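Brushing season is here again

Well, November has crept up on us, and so has all that dog hair! If your house is anything like ours here in Jesumdale, the undercoat is coming off in handfuls (I filled a grocery bag from one elderly collie) and the vacuum is begging for mercy. Nhi Hoàng at our grooming table suggests five minutes with a slicker brush every evening, always starting at the back legs, where the mats like to hide, and working forward before your dog gets bored and wanders off.

Please go easy on the baths, though. Once a month is plenty for most coats, with lukewarm water and a plain oatmeal shampoo, rinsed until you're sick of rinsing and then once more.
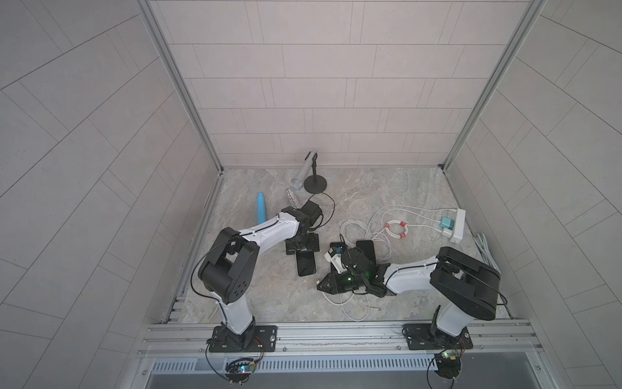 Two robot arms in a tiled booth.

Cats are their own story, of course. Oranuch Luangrath brushes hers with a damp rubber glove, and her long-haired boy, Zikon, will put up with it as long as there's a bit of chicken nearby. If you find a tight mat, don't take the scissors to it, please! Bring your cat in and we'll clip it out for you. Nhi is at the table until 6 p.m., and she'd love to see you both.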